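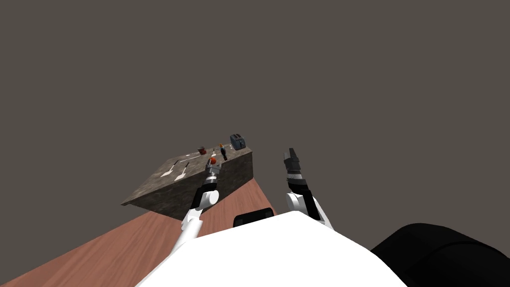
The kitchen task in our simulator. Left arm has the little round thing, right arm is waiting for its turn!

So I promised I'd write up what we've been doing in robotics club this semester, and then I didn't, and now it's Sunday night and I have a cup of tea and no excuses left.

Quick background if you're new around here. I went back to school last year and joined the robotics club at Ekdale mostly to meet people. I figured I'd solder things. Instead I landed on the simulation team, which means I spend my evenings teaching a two-armed robot to tidy a kitchen counter that doesn't exist. I love it way more than I expected to.

We're getting ready for the Cindivberg challenge, where 19 student teams all get the same virtual kitchen and a list of chores. Pick up this, put it over there, don't knock the toaster on the floor. Everything gets shuffled a little between tries, so you can't just memorize the moves (we tried, obviously, and it was a disaster). Each team has to hand in recorded practice runs along with the code, up to 1000 of them, and ours come from whoever is free to sit down with the controllers and drive the arms by hand.

That part is harder than it sounds. You're looking out from behind the robot's own body, the counter is off at a slant, and your brain really wants your left hand to do everything. My first night I closed the gripper on thin air for most of an hour. Ya-wen Hsueh, who runs our team and has the patience of a saint, finally told me to stop staring at the gripper and look at where I wanted it to go. Same advice my dad gave me about parallel parking, and it worked better this time.

The small round pieces are my favorites now. There's a moment when the fingers are right where you want them and you squeeze and the thing comes up off the stone, and I still do a little fist pump in my chair. The utensils are another story. They're so flat! You have to come in low, and if you come in too low the whole arm shudders and you might as well reset. I've started calling them the pancakes and it has sort of caught on.

We named our code Flullier, by the way. It was a typo in somebody's folder name and then it was on the sign-up form and that was that.

As of this week it finishes 69 percent of the chores when it's driving itself. Last month we were stuck at 20, so there was some yelling in the lab when the new number came up (sorry, chemistry people next door). Most of what's left is stuff that needs both arms. The right one tends to hang back with its fingers open while the left one does all the work, and Ya-wen thinks we just haven't shown it enough runs where the two of them share a job. So guess what I'm doing after class all week.

If we make the second round we get to go to Hjaltested in January and try our code on a real robot with a real counter, which makes my stomach flip a bit. I've never watched anything I worked on move in an actual room. I've already asked my sister if I can borrow her big coat.

Next post will probably be about handing things from one arm to the other, assuming I can get through one without dropping it. And for those who asked, yes, the sourdough is still alive, I'll get to that too.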